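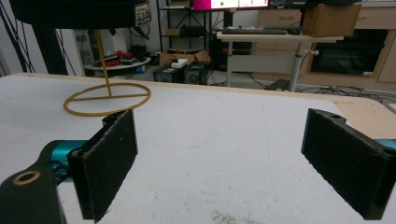
Getting the Paperwork Right Before You Reach the Pharmacy Counter

Adesuwa Sani has a mug of tea going cold next to her keyboard, and she apologizes for it twice before we get started. She spends her days on prior authorization forms for a small group practice in Clakham, the kind of forms a doctor's office has to send to a health plan before the plan will agree to pay for certain medicines. I wanted to talk to her after my own mother's refill got stuck for nine days last October, and I came away with a good deal more sympathy for the people on the other end of the phone.

"People think the form is a yes or no thing," she says. "They think the doctor signs it and off it goes. But the plan wants to know what you tried before, how long you tried it, what dose, and why you stopped. If I leave one of those blank, it comes back to me."

How often does it come back? More than she would like, she tells me, and she pulls up the count for the month to show me. The practice had sent out 156 requests, and the ones that bounced nearly all bounced for the same two or three reasons. A missing diagnosis code is the one she grumbles about most. After that comes the old insurance card (somebody changed plans when they changed jobs and forgot to mention it), and then the chart notes that never got attached.

I asked what a patient can do, sitting at home, to help things along. She laughed a little and said I had just asked her favorite question.

"Bring me your list! Write down every medicine you took for this problem, even the one you only took for a week because it made your stomach hurt. That week matters. I had a lady who swore she had never tried anything else, and then her daughter found two old bottles in the bathroom cabinet, and there was my answer, right there on the labels."

She also wants people to call their plan and ask which form it uses. The practice keeps its blank forms in a program called Salleck, and Adesuwa is fond of it in the way you get fond of an old car, but a form that was fine in the spring may have been replaced by the fall. Her coworker Chukwuemeka Fashola checks for new versions when he has a quiet hour – he does not get many of those – and the rest of the time they depend on the date printed at the bottom of the page.

We talked for a while about denials, which I will admit is the part that frightened me when it was my mother's turn. Adesuwa is calm about them. She reads the letter all the way through, second page included, and looks for the sentence that gives the reason. Sometimes the plan only wants a different medicine tried first. Sometimes it wants the doctor to get on the phone with one of its own doctors, and Dr. Modupe Babalola, who has been at the practice longer than anyone, sets aside part of her lunch for those calls.

"She is very good on the phone," Adesuwa says. "Very polite, and she does not hang up until she has understood them and they have understood her. I have seen her eat a sandwich in two bites after."

And if the medicine can't wait? She was firm on this one. Tell the office the day you find out, and use the word urgent if it is urgent. There is usually a box for a faster review, but the doctor has to be willing to back it up, so somebody has to ask the doctor. It also helps to ask the pharmacist whether a few days' supply can be bought in the meantime, and what it would cost.

Before I left I asked whether she keeps copies of everything. She opened a drawer so full it needed a tug. "Every fax sheet," she said. "And you should too, at home. Write down the name of the person you spoke to and the reference number they gave you. If they didn't give you one, call back and get one."

My mother now keeps a folder of her own, a green one, on top of the refrigerator.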